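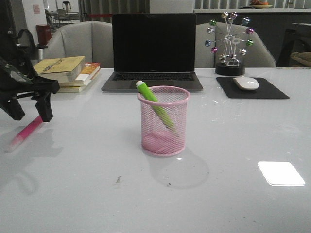 Vomunley办公区的一张演示桌，机械夹爪下方是一支粉色荧光笔，笔筒里已有一支绿色记号笔。

替人收拾桌子的机械臂进了办公室，行政员工的活儿少了吗？

2020年7月

共享办公运营商Vomunley日前对外介绍了旗下一处办公区的“桌面复位”项目：员工下班或会议结束后，由机械臂把散落的笔放回笔筒，把鼠标、书本归到指定位置。公司在通稿里用了“解放行政人员”的说法，并称该项目从4月开始试行，目前覆盖两个楼层。记者在现场待了一个下午，又和几位每天跟这套设备打交道的员工聊过，得到的印象和通稿有不小的出入。

先说活儿本身。Vomunley的办公桌按天出租，每张桌子在换租客之前要恢复成统一的样子：笔进笔筒，鼠标放在垫子上，书摞齐，电脑合上或收走。过去这件事由行政班组承担，每班3个人，推着小车一层一层走。按公司提供的数字，两个楼层合计300张桌子。项目上线后，每班减为2个人，少掉的那一位被调去了前台。

设备由集成商Zostis提供，调度软件叫Rotaslow。机械臂装在可移动的底座上，由员工推到桌边，锁住轮子，在平板上选好桌型，再按开始。也就是说，所谓自动收拾，每到一张桌子仍然要有人把它送过去，并且要有人留在附近。Zostis的操作规程写得很清楚：设备运行时，操作员不得离开视线范围。

“以前我收一张桌子，手一抹就完了。”行政班组的班长Annapurna Mathew对记者说，“现在我推着它过去，等它看，等它想，等它伸手。它抓笔的时候我站在旁边，什么也不能干，因为规程不让我干别的。”她说自己并不反感这台机器，刚来的时候还觉得挺新鲜，只是到了月底填工时表，她发现多出来一栏“设备陪同”，而这一栏的时间比她过去收桌子的时间还长。

公司对此的解释是，目前处于磨合阶段，速度会逐步提高。负责该项目的运营经理Béla Tóth表示，衡量项目不能只看单张桌子花多少时间，还要看“一致性”和“员工的身体负担”。他说行政人员过去反复弯腰、伸手，肩膀和腰都受累，机械臂接过去之后，这部分负担会下降。

这个说法听上去合理，但记者问及有没有对比数据，比如病假天数或者员工的体检、问卷结果，Béla Tóth承认还没有做。他说计划在下一阶段补上。至于“一致性”，公司内部的验收办法是由主管抽查打分，而抽查的主管知道哪张桌子是机器收的，哪张是人收的。

再说难处。桌上的东西越整齐，机器越好办事，可桌子要是本来就整齐，也就用不着收了。班组里一位不愿具名的员工说，遇到反光的白色桌面，她会习惯性地先把百叶帘拉上，再让机器开工，这一步没有写进规程，是大家互相传的。她还会提前把租客留下的小摆件挪到桌子里侧，免得碍事。记者问她，这些准备动作算不算在“设备陪同”里，她想了想说，好像哪一栏都不算。

网状笔筒也是班组里常谈的话题。按照几位员工的说法，笔筒要是轻，笔斜着进去的时候容易把它带歪，所以有人提议统一换成底部加重的款式。采购部门为此询过价，打算一次订1000个，分给各处办公区。换句话说，为了让机器能用，公司先要把桌上的东西换一遍。这笔钱是否计入项目成本，Béla Tóth没有正面回答，只说“办公用品本来就要定期更新”。

在通稿里，被调到前台的那位员工是作为正面例子出现的，说她“从重复劳动转向了更有价值的客户服务”。记者没能采访到她本人。Annapurna Mathew说，那位同事在前台要轮晚班，原来在班组不用。公司方面则表示，调岗经过了双方协商，底薪没有变化。晚班是否另有补贴，公司没有说明。

留下来的两个人，工作内容变化也不小。过去班组的人彼此分头走，一人负责一片，边走边干，快慢自己掌握。现在节奏由Rotaslow排，平板上显示下一张桌子的编号，完成后才能点下一项。软件会记录每张桌子的起止时间，也会记录操作员按“人工接管”的次数。员工最在意的就是后面这一项。Annapurna Mathew说，按接管本来是为了省时间，机器夹了几次没夹住，人顺手放进去就好，可次数多了，周会上会被问到原因，于是有些人宁愿等它再试一遍。

Zostis方面在书面回复中称，接管次数只用于改进算法，不应作为对员工的考核依据，并表示已向客户提出过这一建议。Vomunley则回应说，该数据“未与绩效直接挂钩”。“直接”两个字是什么意思，回复里没有展开。

长期做办公服务外包的Sárközi公司也看过这套方案，最后没有采购。该公司一位项目主管告诉记者，他们算过账，机械臂适合放在固定工位上，让东西送到它面前，而收桌子这件事正好反过来，东西铺在各处，要设备去找。他认为这类项目眼下的展示意义大于实际用处，客户参观时看到机械臂捡笔，会觉得这里很先进，“租金里有一部分就是租这个感觉”。当然，Sárközi与Vomunley在部分城市有业务竞争，这番评价也应当打些折扣。

记者在现场看到的演示，用的是事先选定的桌子，由Zostis派来的工程师在一旁看着。普通班次没有工程师在场。记者提出想跟一个普通班次走完全程，公司以租客隐私为由没有同意。

租客的看法不太一致。有人觉得有趣，会停下来看一会儿；也有人担心桌上的私人物品被碰到，下班前自己先把东西收了。后一种情况倒是实实在在减轻了班组的工作量，只是功劳很难记在机器头上。

Vomunley表示，试行结束后将决定是否推广到其他办公区，具体时间没有公布。公司同时称，推广不会带来裁员。记者追问这一承诺是否会写进与员工的书面约定，Béla Tóth说需要请示总部，截至发稿时没有收到进一步答复。

Annapurna Mathew那边，班组已经向公司提了两条要求：一是把拉帘子、挪摆件这类准备工作计入工时，二是按“人工接管”不用在周会上说明原因。第一条公司答应研究，第二条还在谈。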